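**Ticket 128 - Teeküche / Besprechungsraum Unville, Ablage auf dem Holztisch**
Status: in Bearbeitung
Gemeldet von: Karlijn Verschueren
Bearbeiter: Rhun Eynon
Priorität: 3

**Meldung**

Vorratsbehälter (zweistöckig, Klarkunststoff) lässt sich oben nicht mehr sauber schließen. Gläser stehen nach der Nutzung auf wechselnden Plätzen und sind auf der hellen Tischplatte schlecht zu erkennen. Im März ist deshalb ein Glas heruntergefallen. Bitte Ablageordnung festlegen und Deckelproblem prüfen.

**Log**

`09:20` Rhun Eynon
Tisch geprüft. Platte steht waagerecht, kein Spiel in den Beinen. Der Tisch scheidet als Ursache aus.

`09:35` Rhun Eynon
Deckel geprüft. Rahmen nicht verzogen, keine Risse. Das obere Fach war über die Kante hinaus befüllt, der Deckel lag auf der Ware auf. 20 Stück entnommen, danach schließt er bündig. Entnommene Stücke in die Nachfüllkiste (Regal Clallumdale, Fach 89) gelegt.

`09:50` Rhun Eynon
Unteres Fach nicht angefasst. Inhalt liegt dicht, drückt aber nicht gegen den Zwischenboden. @Karlijn: Soll der Inhalt dort bleiben oder getrennt gelagert werden?

`10:40` Karlijn Verschueren
Bleibt dort. Oben einzeln verpackte Kleinteile, unten die dunklen. Bitte nicht mischen, das hatten wir im alten Gineo-Behälter und mussten alles von Hand sortieren.

`11:05` Rhun Eynon
Verstanden. Ablageordnung für den Tisch, Entwurf:

1. Behälter hinten links. Nicht an die Kante schieben.
2. Glas aufrecht vor den Behälter, leicht nach rechts versetzt. Mindestens eine Handbreit Abstand zur vorderen Tischkante.
3. Fläche rechts vom Glas bleibt frei.
4. Oberes Fach nur bis unter den Rahmen füllen.

`11:30` Karlijn Verschueren
Punkt 2: Das Glas bleibt trotzdem schlecht sichtbar, vor allem bei gedimmtem Licht. Geht ein Untersetzer?

`11:45` Rhun Eynon
Geht. Dunkler Filz, rund, bei Prado im Sortiment - Bestellung läuft über das Sammelkonto. Bis zur Lieferung gilt die Position aus Punkt 2 ohne Untersetzer. Licht bleibt vorerst wie eingestellt, Änderung nur über separates Ticket.

`14:10` Karlijn Verschueren
Einverstanden mit 1 bis 4. Bitte ein Bild anhängen, damit die Spätschicht dieselbe Aufstellung verwendet.

`14:25` Rhun Eynon
Angehängt. 

**Offen**

- [ ] Untersetzer bestellen (Eynon)
- [ ] Aushang mit Punkt 1 bis 4 an der Tür (Verschueren)
- [x] Oberes Fach auf Sollmenge reduziert
- [x] Deckel geprüft, kein Ersatz nötig

**Anhang**

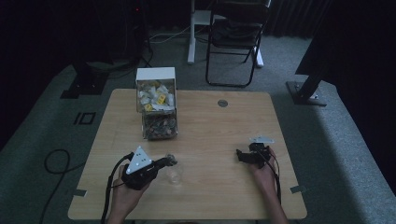

Behälter hinten links, Klarglas davor auf der Tischplatte.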